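HOUSEHOLD ORGANISATION AND STORAGE
Unit 4 handout: Clearing and keeping a work surface

Tutor: Maham Lashari
Read before the March workshop. Bring your surface diary with you.

4.1 What we mean by a work surface

A work surface is any flat area at a height where people do things: a kitchen worktop, a desk, a hall table, the top of a chest freezer. In this unit we leave out shelves, which were covered in Unit 3. A shelf is meant to hold things most of the time. A work surface is meant to be free most of the time, and the methods for looking after it are different.

4.2 Three kinds of item

Residents are things that live on the surface. The kettle is the usual case.

Visitors are things brought for a task and taken away afterwards, such as a chopping board or a sewing box.

Strays have no agreed place. Post, keys, single batteries and charging leads make up most of them. Strays attract other strays, so a table with one letter on it in the morning often has a pile by the evening.

The same item can change group from one home to another. A toaster used twice a day is a resident. A toaster used at weekends is a visitor and should have a place in a cupboard.

4.3 Containers on the surface

A container gives residents a fixed edge. It should be open at the top and small enough to lift with one hand when the surface is wiped. Wire or mesh is easier to check than solid plastic – you can see what has sunk to the bottom. Lidded boxes do badly on work surfaces, as people put things on the lid.

Wire mesh basket on a table (second and third pictures)

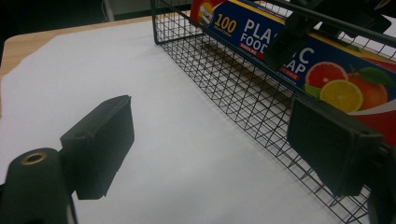
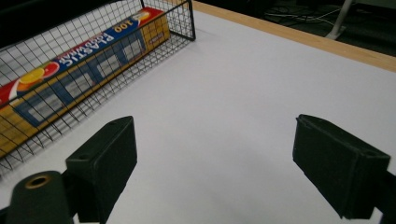
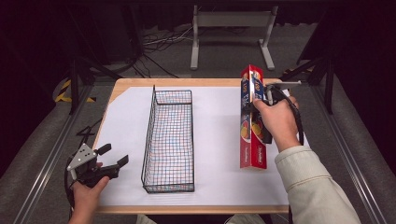 4.4 The depth rule

Measure the surface from front to back. Residents stay in the back third. On a worktop 55 cm deep this gives a strip of a little over 18 cm, enough for a row of jars or a narrow basket. If the residents don't fit, reduce the number of residents before buying a second container.

The rule does not work on tables used from all sides. For these, choose one short end and keep the residents there.

4.5 Case study: the Ratach flat

Ruben Boersma and Cheuk-hei Chiu share a flat with one table, used for meals, study and ironing. Their diary showed that clearing it before supper was the main cause of arguments. They made two changes. Post went straight into a hanging pocket by the door, and each of them had one tray that could be moved to the window sill. The table was still full at times, but clearing it took 2 minutes.

Note that they did not buy any furniture. Many students suggest a larger table in this exercise. Look again at the diary before you do – most of what was on the table had nothing to do with meals or study.

4.6 Task for the workshop

Choose one surface at home. Write down what is on it at 8 am and 9 pm for five days. Mark each item R, V or S. Then write half a page on which strays came back and where they could go.

Hand in to Yi-chun Chiang, room 364.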